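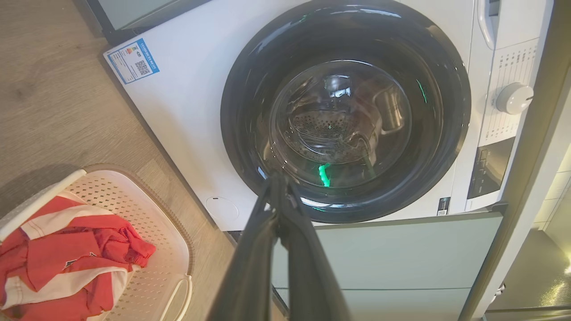

Wrist camera, door closed, fingers near the lower edge of the porthole.

To: tenon-users
Subject: Re: [tenon-users] Washer door demos, keep or re-record?

On the Hukley list side a member wrote:

> We are recording laundry tasks by remote control on a front loader and
> I have a question before we go further. The plan was 300 demonstrations
> of opening the door, picking up one garment from the basket and putting
> it in the drum. We have 200 so far. The policy trained on those picks up
> the garment fine but misses the door handle a lot. It drives the fingers
> at the glass and stops short.
>
> Two of us have been operating. One approaches from the lower side of
> the door and slides over to the handle, the other goes straight to the
> handle from above. Should we throw out one set? Also, would it be
> better to guide the arm by hand for the door part? We have the Wiegand
> arm, so it can be backdriven.

Still on the same washer task here, so I can answer some of this from our own runs. The still at the top is from our wrist camera. The handle is on the right by the control panel, and the basket is at the lower left, so the arm has a fair distance to cover between the two halves of the task.

I would not throw out either set yet. First split them by operator and train on each one alone. When we mixed two approach paths, the policy tended to go somewhere between them, and between them is the glass. If each half works better alone than the two together, you have your answer, and you can pick whichever path your operators find easier to repeat. Write it down and have both people use it for the remaining 100.

Look at the wrist view too. Our handle is white on a white machine, and a large part of the view is the black rim of the door. Our fingers are also black. With the overhead lights on there are white streaks across the glass as well. We got a clear improvement from adding a fixed side camera that can see the handle and the fingertips together. Changing the lights did less than I hoped.

On hand guiding: yes for the door, with one catch. You can feel the latch let go when you move the arm yourself, and our door pulls were much smoother that way than with the leader arm. The catch is that your hands and sleeves end up in the video. We guide the motion by hand once, save the joint path, then play it back with everyone out of view and record the cameras on the playback. The door and the base have to be back in the same place or the playback will miss, so check the first one slowly with a hand on the stop button.

For the garment I would stay with remote control. Cloth never lies the same way twice, so playback is no use for it.

Some smaller things from our notes:

- Record the door and the garment as separate tasks. If a pick fails you don't lose a good door opening with it.
- Start from several arm poses. We used 7.
- Keep 30 episodes out of training, taken from both operators.
- If the operator pauses to think, trim it. Ours learned to wait in front of the door.
- Shift the basket between episodes, including a few where the rim is close to the arm's reach limit.

The trimming script we use is in the Clamton folder on the list's file area. It reads Tenon logs directly, but you will have to set the pause threshold yourself. Ours is too short for new operators.

What rate are you logging the gripper at? If it is slower than the arm joints, check that before you re-record anything.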